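Quiénes somos

Última actualización: 31 de julio de 2020

¡Hola! Soy Yesenia Paucar y llevo Poltach junto con Siiri Pärn, mi socia. Nos dedicamos a enseñar tareas a robots guiándolos con nuestras propias manos o a distancia, con un mando.

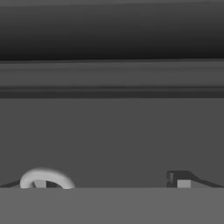
Uno de nuestros entornos simulados, todo en grises: a la izquierda, el aro blanco; a la derecha, el bloque oscuro.

Empiezo por lo que me preguntan siempre en las comidas familiares: no, no construimos robots. Los brazos los fabrican otros (y muy bien). Lo nuestro viene después, cuando el brazo ya está atornillado a la mesa del cliente y alguien tiene que explicarle cómo se coge una pieza sin aplastarla. Se puede programar punto por punto, claro, y hay trabajos para los que sigue siendo lo mejor. Pero cuando las piezas llegan cada vez en una postura distinta, a mí me resulta mucho más natural agarrar el brazo por la muñeca y llevarlo, como quien enseña a un niño a escribir la letra a.

Siiri y yo nos conocimos en Insaurralde, un taller de matricería donde ella ajustaba máquinas y yo hacía de todo un poco, desde albaranes hasta planos. Allí pasamos una temporada larguísima peleándonos con una célula de carga que se paraba cada dos por tres. Una tarde Siiri puso el brazo en modo libre, lo movió a mano por todo el recorrido, lo grabó y le dio a reproducir. Salió torcido, chocó con la bandeja y nos reímos muchísimo, pero ahí se quedó la idea dando vueltas. En marzo del año siguiente alquilamos el local y nos pusimos por nuestra cuenta con dos mesas, un brazo de segunda mano y una cafetera que todavía funciona.

Ahora somos siete personas. Cuatro están casi todo el día demostrando tareas, y quiero pararme en esto porque es un oficio con mucha más miga de lo que parece. Quien demuestra bien se mueve despacio, sin dudas a mitad de camino, y sabe repetir el mismo gesto cambiando justo lo que conviene cambiar: un poco más a la izquierda, la pieza girada, la caja más cerca. ¡Cuesta! Yo al principio tenía la manía de corregir la muñeca en el último momento, y el brazo aprendía mi manía con una fidelidad que daba vergüenza.

Trabajamos de dos maneras. La primera es a mano, con la persona pegada al robot, y la usamos sobre todo para encajar, apoyar y apretar, porque notas la resistencia en los dedos. La segunda es a distancia: el operador se sienta en el puesto, con los mandos y la pantalla, y mueve el brazo desde ahí. El programa que usamos para esto lo hemos escrito en casa y se llama Wastis (el nombre lo eligió Siiri y no ha querido cambiarlo, y mira que lo he intentado). Wastis guarda cada demostración, deja recortar el principio y el final, y permite tirar a la basura las malas sin remordimientos.

Antes de tocar la máquina del cliente practicamos mucho en simulación. Son entornos muy sencillos, sin colores ni texturas, y quien viene de visita suele esperar algo más vistoso. A nosotros nos va bien así: nos fijamos en las formas y en dónde está cada cosa, y si alguien estrella el brazo contra el banco, se reinicia y a otra cosa. Los operadores nuevos pasan 16 sesiones en el simulador antes de sentarse ante un brazo de verdad. A algunos se les hacen eternas, lo sé, me lo dicen.

Nuestro cliente más antiguo es Seltow, que prepara piezas de recambio y nos llamó para una sola tarea de colocación. Hoy les mantenemos 11, y casi todas han cambiado desde la primera versión. También damos cursos en el local, de 20 horas, para gente de taller que quiera enseñar a sus propios robots sin depender de nosotras. No hace falta saber programar. Hace falta paciencia y, a ser posible, traer una pieza real de las que os dan guerra, que con esas se aprende más que con los cubitos de prácticas.

Si tenéis una tarea rara entre manos, escribidnos y contádnosla con detalle. Los vídeos hechos con el móvil nos ayudan un montón, aunque salgan movidos. Contesto yo casi siempre, y cuando la cosa va de pinzas se lo paso a Siiri, que es quien se pone contenta con esos correos.

Contacto: formulario de la web o visita al local con cita previa | © 2020 Poltach. Todos los derechos reservados | Volver arriba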